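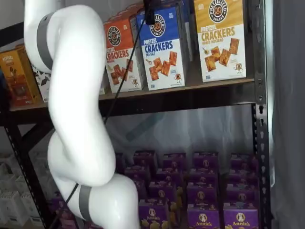
Cracker shelf, back room. Pretzel crackers, sea salt in the blue box.

About Us

We sell snacks. Mostly crackers, pretzels and other crunchy stuff that comes in a box and fits in a desk drawer. Koubek Snack Supply, Cokville. We fill break rooms, school offices, waiting rooms, the front desk at the tire place, and anybody else who calls before the truck leaves.

How it started: one folding table at the Mindonstead flea market, Saturdays only, selling cases of crackers a grocery store didn't want anymore. A dentist's office bought the whole table one morning and asked if we could bring the same thing next month. We said yes, then had to figure out where to get it. Still kind of how we work.

Now there's a building. Old carpet showroom, brown door, park around the side. The front is a counter and a small walk-in shop. The back is metal shelving, the kind with the teardrop slots up the posts, so you can move a shelf up or down when the boxes change size. And they change size all the time. Makers add half an inch to a carton and we're back there with a rubber mallet moving everything again.

What we carry

772 items on the list right now, counting flavors seperately. Crackers are the biggest part by far. Pretzel crackers are the thing people keep asking for - square ones, good with cheese, good out of the box. Also nuts, popcorn, granola bars, dried fruit, a few cookies. No soda. Too heavy, and the stairs at some of these offices are terrible.

Boxes stand upright, front facing out, oldest to the front. Same on the shop floor and in back. New people learn that the first day. If a box comes in crushed it goes in the half-price bin by the register, nothing wrong with what's inside, maybe a few broken corners. Great for soup.

How ordering works

Call, email or come by. Tell us how many people you have and what they don't like. We'll put together a mix. Minimum is 6 boxes, any kind, and yes they can all be the same kind. Orders in by noon Tuesday go out that week. Anything later goes the week after, sorry, one truck.

If we're out of something we'll call first and not just swap it. We used to swap. An accounting office got rye crisps when they wanted cheese crackers and we heard about it for a year.

Standing orders are easiest. We have more than 100 customers on a standing order and most of them never have to think about it. Skip a month any time, just let us know 48 hours ahead so it doesn't get packed.

Allergies - please tell us up front. We don't repack or open anything, everything leaves here sealed the way it came, so the label on the box is the one to read. Recipes change. If you're buying for a school, read it every time, even the stuff you've bought forever.

Matuvby route

We added Matuvby last August. Same prices, same truck, just an earlier start for the driver. If you're out past the grain elevator give us a call first, we can usually do it but might need to drop at the gas station on the corner.

Schools and teams

Snack bars, concession stands, testing week, field day. We'll take back full, unopened cases after the event if they've been kept inside and dry. Half cases you keep. Ask for the school sheet, its shorter than the full list and has the single-serve packs all together.

Visit

Shop is open weekdays, 8 to 4, and Saturday till noon. Closed Sunday. Samples on the counter most days, whatever got opened that morning. If nobody's up front ring the bell, we're in back with the boxes. Loading door is on the alley side, please don't block it.

Want something we don't stock? Write it on the clipboard by the register. Enough names on one line and we order a case.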